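Looking After Stainless Steel Cups and Tumblers

Posted 13 Jan 2022 by Clive Tindall
Filed under: Kitchen, Cleaning, Metalware

Steel cups take a lot of knocks and still work, so they tend to get less care than glasses do. Most of the trouble people write in about is tea stain, a chalky film, or a smell that stays after washing. All of it can be dealt with at the sink.

Everyday washing

Wash steel cups in hot water with ordinary dish soap and a soft sponge. Do it the same day if they have held milk, juice or anything salty. Salt left sitting in a cup can pit the surface, and pits don't polish out.

Rinse well and dry with a cloth straight away. In Flultham the water is hard enough that a cup left to drain will have spots on it by morning.

Don't use steel wool. It scratches, and it leaves tiny bits of itself behind that rust and make the cup look as if it has rusted. A nylon scrub pad is fine if you go lightly.

Check the base

The bottom of the cup is where dirt hides. Many have rings pressed into the base, and a flat sponge slides right over the top of them. Tip the cup toward the light and look straight in before you put it away.
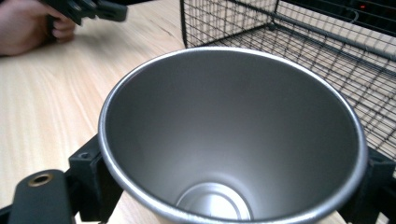

Cleaning the rings

For a base with ridges, use a bottle brush with bristles on the end, or an old toothbrush if your hand fits in the cup. Work in circles, following the rings. If there is a brown line left in the groove, put in a teaspoon of baking soda and enough water to make a paste. Leave it for 34 minutes (I set the timer for half an hour and am always a bit late), then brush again and rinse.

Tea and coffee stains

Baking soda will handle a light stain. For a heavy one, put in a tablespoon of baking soda, fill the cup with hot water and leave it overnight. In the morning most of the brown will wipe off with a sponge.

Keep bleach away from steel. It attacks the metal, and so do some of the stronger toilet and tile cleaners. Check the label for chlorine if you aren't sure.

Chalky film

White film is scale from the water. Mix one part white vinegar with 3 parts warm water, fill the cup and let it stand for ten minutes. Rinse twice and dry. Don't mix the vinegar with the baking soda - they cancel each other out, and you get a lot of fizz and very little cleaning.

Smells

A plain steel cup doesn't hold a smell for long once it is clean. If one does, look under the rolled rim. On some cups there is a small gap where the edge turns over, and old milk gets into it. Run a toothbrush around the underside with soapy water, then stand the cup upside down on a rack where air can get to it.

With lidded tumblers, the seal is usually to blame. Pull it out, soak it in soapy water and let it dry fully before you push it back in.

Brushed or polished?

Brushed steel has a fine grain. Wipe along the grain and the marks won't show. Polished steel shows every fingerprint, so finish it with a dry microfiber cloth. Many cups are brushed in one place and shiny in another, and there is no harm in using the same cloth for both.

Storing them

Steel cups will nest, but they can jam. Put a square of paper towel between each one. If two are already stuck, stand the outer cup in hot water and fill the inner one with ice water. Wait a minute, then twist gently. Don't pry at the rim with a knife.

Dents

A small dent is only a matter of looks. A sharp crease near the rim is worth a closer check, and if you can feel a split or a burr with a fingertip, stop drinking from the cup. Ours at Dawber Road with a split rim now holds clothespins.

Related pages

Getting scale out of a kettle
Drying racks for small kitchens
Which cloths to keep under the sink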